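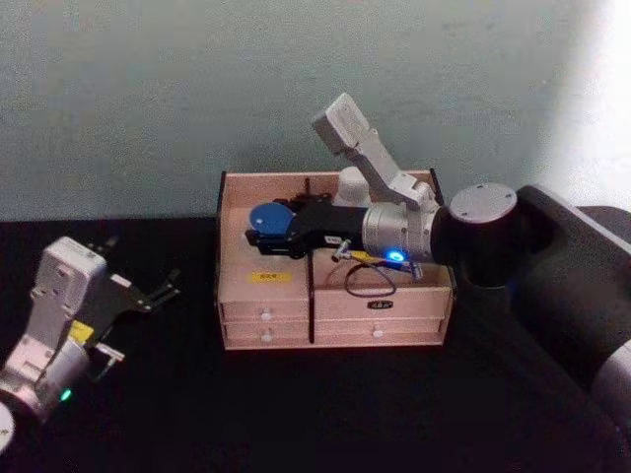

Photo: Courtesy of Drorier

WORKPLACE TECHNOLOGY

Putting away the lipstick at Drorier

The people who pack cosmetic sets at Drorier used to spend the last part of every shift putting things back. Testers, bottles, compacts and brushes came off the packing tables in a heap, and each one had to go to its own compartment before the next shift could start. The work was light and dull, and it ran late.

Since February, two arms on a bench at the company's Pedbridge site have been learning to do that job. The control software comes from Gurulura, a small firm that had worked mainly with parts warehouses. Drorier wanted something harder on the fingers: small goods, many shapes, and wooden organizers with narrow compartments and shallow drawers.

The packing staff were asked to set the rules. They decided which item goes where and how full a compartment can get before it counts as a mess. They also wrote the labels. Yellow stickers mark the compartments, some of them in Chinese, and lipstick has a spot of its own at the front. 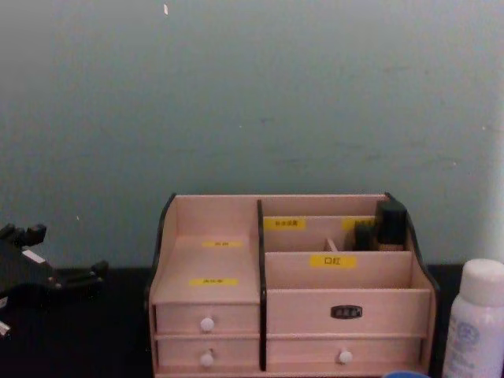
The tall bottles go at the back, because that is how the packers have always done it and they saw no reason to change. Gurulura's engineers first proposed an order that would have been easier for the grippers. It lasted a few days. Staff on the early shift could not find anything, and the old layout came back.

Drorier's parent company, Zoëga, says the site handles 2,897 product lines, and 700 of them have been entered into the system so far. The rest are still put away by hand. Soft pouches remain a problem, and so does anything with a loose cap.

No one has lost a job over the bench. What has changed is the shape of the day. Two packers per shift now spend part of their time checking the arms' work and correcting it, and they are paid a higher rate for those hours. Others say they miss the old cleanup, which was the one time they could talk without watching a line. The company has moved the afternoon break later to make up for it -- a fix that not everyone likes.

Training is the other complaint. The course runs 80 minutes, and several packers said they needed a second session before they felt safe stopping an arm in the middle of a task. Drorier has since added one. It has also agreed to let staff on the late shift take the course during paid hours, as the early shift already does.

A second bench is planned for the room next door, where the gift sets are packed.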